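ullodville-humanoid-list
Re: [humanoid] shell transfer task, hand closing order and table position
Date: 2022-03-21

> We are trying to set up the Tarkeo transfer task for our own
> club and have three questions after reading the rules draft.
>
> 1. Does the robot have to stand free, or may it be held at the
> hip during the attempt?
> 2. Which side of the shell counts as "up" at the start?
> 3. Our hands keep closing on the thumb first and pushing the
> shell away. Is that a wiring fault or a settings fault?
>
> We have the Ranell hand driver, stock settings.

Answers in order, then some notes on our setup that may save you an evening.

1. Free standing. The draft says "unsupported above the ankle" and we read that as no hip stand and no overhead line carrying load. A slack safety line is allowed. Feet stay where they are from the start signal on; a step is a restart.

2. Either side. The draft only fixes the spacing between shells and says nothing about how each one lies. We asked for this to be cleared up before the April round and have not had an answer. Until then we practice with mixed poses and suggest you do the same. A shell lying flat with the hollow up is the easy case for us. A tilted one is harder, as the rim gives way under the fingertips unless the wrist is turned first.

3. Settings, most likely. The stock file closes all five fingers on the same ramp. The thumb has the shorter travel, so it arrives early and shoves. Put a delay on the thumb. We use 94 ms, found by trial, and it will not be right for your hands if your tendons are at a different tension. Change one hand, test it, then copy.

Our current practice position, right hand on the rim and left hand held open over the table:
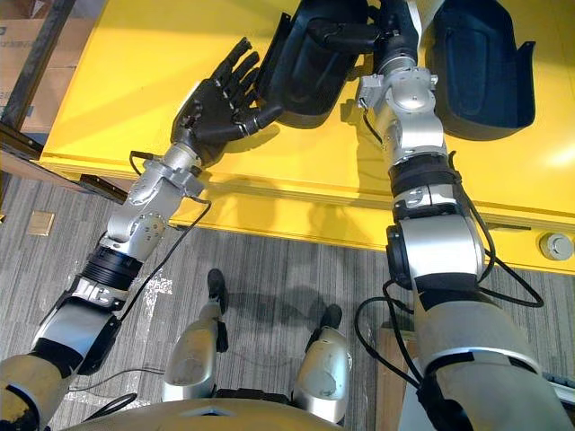
Rim grasp, right hand. Left hand open, palm down.

We take the rim and leave the hollow alone. With fingers inside the hollow the shell can be lifted, but it turns on the way up and we have no good way to place it again. On the rim the pose is known to within a few degrees and the place routine works from that.

The left hand is not idle in this routine. It waits palm down at a fixed height and comes in as a stop if the shell slides toward it. The height is a parameter (hold_z in our file). Set it too low and the knuckles drag on the way in. We had it too low for two weeks.

Cable routing: leave more slack at the wrist than looks sensible. Our first harness was tied close to the forearm and pulled the wrist encoder connector out at full reach. The loops hang and look untidy, but they have not caught on anything so far. Check them again after you change the elbow limits.

Table distance matters more than we expected. At full reach the ankle controller starts to lean the body back to make up for the arms, and the hands end up short of where the arm solver thinks they are. We mark the foot position on the carpet with tape before each block and measure to the front of the table slab, 558 mm from the toe line. Move the robot and the grasp table has to be taken again. There is no shortcut for that part that we know of.
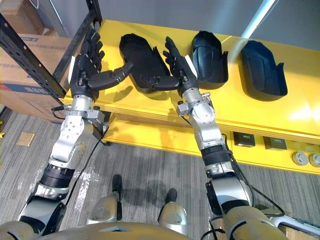
The ready pose was rewritten last month and is now the same at the start of every attempt. The old one kept the hands low near the hips, and the arms had to swing up past the table edge, with one bad contact that bent a finger link. The new one brings both hands up above the top with the fingers vertical and the thumbs out to the side, then goes from there to whichever of the three shells is called. It costs a little time on each attempt. The one weak point is the thumb on the left hand, which sits close to the first shell when that shell is at the left mark. If yours is longer than ours, back the pose off before you run it at speed.

Logs: we record joint current at 500 Hz and nothing else at that rate. Files are in the Navaratnam folder, one per attempt, up to 2114 lines each after trimming. The column order changed when the thumb delay went in, so look at the header row before you plot.

Still open on our side: the place routine for a tilted shell, and the restart rule when a shell moves but does not leave its mark. If your club has read the second one differently, please post to the list before we build around it.

Ullodville student robotics club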